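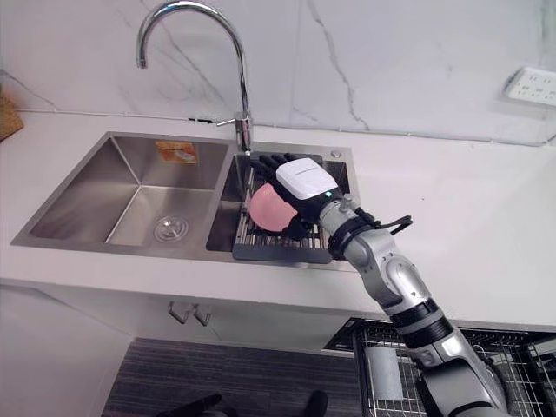
Pink plate held at a tilt over the drying rack, right basin.

Drying dishes over the small basin of a double sink

A rack that spans the smaller basin keeps runoff in the sink and leaves the counter free. The steps assume a large basin on the left and a small one on the right, with the faucet between them.

1. Clear both basins. Check that the strainer in the large basin is seated and the drain runs freely.

2. Set the rack across the small basin. Both ends of the frame must rest on the steel rim. Press down on each corner; if one lifts, shift the frame until it sits flat.

3. Turn the spout toward the large basin. Wash and rinse there only. Rinsing over the rack puts soap back on dishes that are already clean.

4. Hold each plate over the large basin for a few seconds after rinsing, lower edge down.

5. Move the plate across the divider and tilt it before lowering it to the rods. Grip the rim and keep fingers off the eating surface.

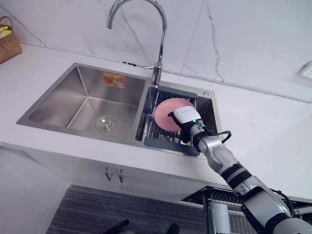

Rack with wires running front to back; large basin left empty for rinsing.

6. Start at the back of the rack and work forward. Leave a gap of 2 rods between plates. Plates that touch hold water at the contact point.

7. Put glasses in last, upside down.

Load limit: the rack used in our Brundville kitchen bends under cast iron. Dry heavy pans by hand.

Cleaning: lift the rack out once a week and scrub the rods with dish soap. For lime scale, mix 500 ml of warm water with two tablespoons of citric acid, wipe it on, wait ten minutes and rinse.

Text: Inese Org. Last checked in October.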